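Learning to read wood grain

I finished my second evening class with Khanyisile Hlongwane on Tuesday and I'm still buzzing! I signed up to build a shelf, and instead I've spent two weeks staring at boards (happily, I should add).

She has a rack of offcuts in the back room, mostly pine and oak, and we pass them around and guess how each one was sawn. I got the first four wrong. Then something clicked, and now I can't walk past a door without bending down to look at it.

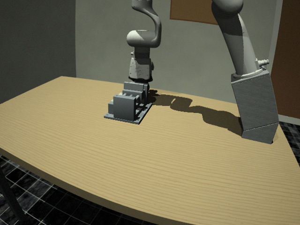

Straight grain is my favorite so far, all calm and even, and so much kinder to a hand plane. The fine lines running nearly level across that light tan tabletop are just the look I'd love for my shelf. Next week we start planing, and I've already bought a 40 mm chisel I don't need yet.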